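Lendley Gutters & Downpipes – Your Questions Answered

We love talking gutters (really!), so if yours isn't covered here, ring the office or drop in for a chat.

How often should my gutters be cleaned?
Twice a year suits most homes. If you've got gum trees hanging over the roof, make it four times. Leaves break down into a heavy sludge that holds water against the metal, and that's where the rust starts.

Do you do both steel and aluminium?
Yes, and we're happy to bring samples of each to your place. Steel is tougher against ladders and stray cricket balls. Aluminium is lighter and handles salt air beautifully, so it's a favourite with our customers near the water.

What colours can I get?
Plenty! The Wegener range matches most roof and fascia colours, and the Skuster range has some gorgeous deep greens and greys. Hold the swatches up outside in the afternoon before you choose – they look quite different under kitchen lights.

How long does a full replacement take?
A single-storey house with 60 metres of guttering is normally a two-day job. Double-storey homes need scaffolding, so allow 5 days from set-up to pack-up.

Who will be looking after my job?
Radoslava Holub runs our install crews and will walk around the house with you before any work begins. Ask her about half-round profiles if you have a spare hour! 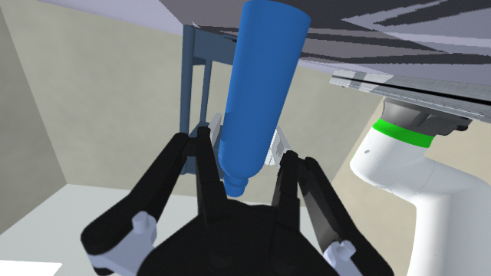
Blue bottle, computer render.

Can I keep my old downpipes?
Often, yes. We check them for splits and make sure they're wide enough for the new gutter. We stock 90 mm round pipe in every standard colour if one needs swapping.

Do you fit leaf guard?
We do, and we think it's brilliant on low-pitched roofs. You'll still need a rinse now and then, as fine grit gets through any mesh.

Which areas do you cover?
All of Felodholm and the hills behind it. August books out early, so get in touch before the winter rain finds that leaky corner for you.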